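Irnley Fruit Bowl Notes

README, last updated 9 December 2024

What this is

A collection of 916 short written notes on fruit kept out on kitchen counters: what it sits in, what lines the bowl, how ripe it looks and what a cook might do with it next. I love this stuff, and I hope it's useful to anyone who writes about home food and waste!

Bananas have the biggest share, 180 notes, and they're the most fun to write up. The ripeness scale runs from 1 (green) to 6 (heavily spotted, dark tips), and level 6 is baking gold — soft, sweet and ready for the mixing bowl.

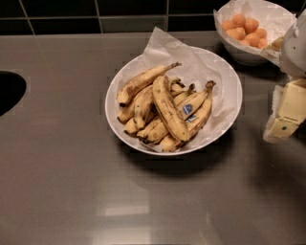

Liners get their own field. Paper, cloth and bare bowl are the usual values, and "paper" covers anything crumpled, folded or laid flat. Stickers are yes or no. We don't record the brand.

Files

notes.csv — one row per bowl
scale.txt — wording for each ripeness level
recipes.txt — 42 ideas for level 5 and 6 fruit, banana bread well represented

Known gaps

Very few pears. Ripeness is judged by eye, so levels 4 and 5 overlap a bit. Rows marked "Grirkine" use an older five-step scale and still need converting, which I plan to do in January.

Corrections and new rows are very welcome, plums especially.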